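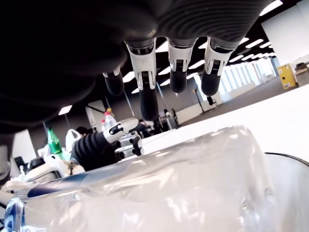 Upstairs bathroom fan drips on my head in cold weather. Roof leak or something else?

posted by cunthorpe_kettle in Home Repair > Ventilation

Our house was built in 2000 and the upstairs bathroom has what I assume is the original exhaust fan, a Vesari, with a plastic grille that used to be white. Every winter, once the nights get properly cold, it starts dripping. Never much. A few fat drops on the bath mat, or on whoever is brushing their teeth, usually me.

I went up in the attic with a flashlight expecting to find a hole in the roof with daylight coming through it. No hole. The boards over the bathroom look fine, no stains. The fan has a silver flexible hose coming off the side, and the hose wanders across the insulation, sags down between two joists, climbs back out, and eventually reaches the roof cap on the far slope. I did not measure it but it is longer than I would have made it, and I am lazy.

It has rained plenty since September and it never dripped once in the rain. Then we had our first hard freeze and it dripped the next morning after two showers.

A roofing outfit quoted me 359 dollars to "reseal the penetration." My brother-in-law says to just stop running the fan. My spouse says to stop taking showers that long. I am open to a fourth opinion.

Other things that may matter: the fan is loud but it does hold a square of toilet paper against the grille, if only just. The hose has no insulation on it at all. We shut the fan off as soon as we leave the room, as we were both raised to.

Thanks in advance. I have put a saucepan in the tub in the meantime and moved the nice towels.

ductandcover
Marked as helpful by the original poster

Keep your 359 dollars. A roof leak drips when it rains. Yours drips when it's cold and somebody has been steaming up the room, and you worked that out yourself before you asked, so well done.

What you have is condensation. Warm wet air goes up the hose, the hose is sitting in a freezing attic with no coat on, and the water comes out of the air and onto the inside of the hose. Some of it runs back down to the fan and lands on you. The rest collects in that sag between the joists. Lift the low spot gently before you do anything else, and have a bucket under the fan when you do. I once skipped the bucket. The ceiling has since been repainted.

What I would do, in this order:

Turn off the breaker for the fan and check that it's dead. The wall switch isn't good enough if you're going to be poking around the housing.

Disconnect the hose at both ends, drain it outdoors, and look it over. If it's torn or crushed, or just that thin foil stuff that crackles when you look at it, throw it out.

Run a new duct by the shortest route you can manage. Rigid metal is best and insulated flex is fine. Match the diameter of the collar on the fan, and don't neck it down to something smaller because that was the size on the shelf. Pull flex reasonably tight. Every loop you leave in there is a new place for a puddle.

Support it every few feet with strapping so it can't belly down again. If you can slope it slightly toward the outside, do. With a roof cap you mostly can't, so insulation has to do the work.

Seal the joints with foil tape, the real metal kind. Regular gray duct tape is good for nearly everything except ducts, where it dries up and lets go in a couple of summers.

If you bought uninsulated rigid, wrap it with an insulation sleeve all the way to the roof deck. Then tuck your attic insulation back around the fan housing, if the label on the fan says that's allowed.

While you're there, look at the flap in the roof cap. It should open with one finger and fall shut by itself. Mine was painted closed. Somebody had been very thorough.

Last thing, and it's free: leave the fan running 20 minutes or so after the shower. You're drying out the duct as well as the room. A timer switch is cheap and spares you the argument about who turned it off.

Your brother-in-law's plan would stop the dripping, by the way. It would also grow you a nice crop of mildew.

jutska_j

Had this exact problem in a rental over by Jutska. Landlord replaced the fan. Still dripped. Landlord replaced the fan again. Still dripped, more quietly. It was the hose.

So don't start with a new fan just because the old one is ugly. Although if it's as loud as you say and original to the house it doesn't owe you anything, and it makes sense to swap it while you're already up there sweating into the insulation. I put a Sung in my own place later and have no complaints except that I can't tell when it's on. Paid 308 for it including the timer, which was too much, but I was in a hurry.

Walk on the joists. Not between them. Ask me how I know, or ask my old downstairs closet.

old_putty_knife

Roof cap could be leaking too. You should get it caulked. I always caulk.

also is it maybe the toilet tank sweating? Mine does that

ductandcover

The toilet tank would have to be on the ceiling.

old_putty_knife

fair

cunthorpe_kettle

Update for whoever finds this page next winter with a wet head.

Lifted the sag and got a good long pour out of the fan end, straight into the bucket and a little down my helper's sleeve. The hose had a split along the bottom that I'd missed entirely, so some of the water had been going into the insulation as well. I pulled out the soggy batt and put in a fresh one.

Went with insulated flex, pulled tight, strapped up, and about half the length of the old one now that it goes straight to the cap. The flap was fine. Fan is noticeably stronger and grabs the toilet paper like it means it. We've had two cold mornings since and no drips. Timer switch goes in when I find the right wall plate, as the old one is almond and apparently almond is over.

The saucepan is back in the kitchen. I washed it twice.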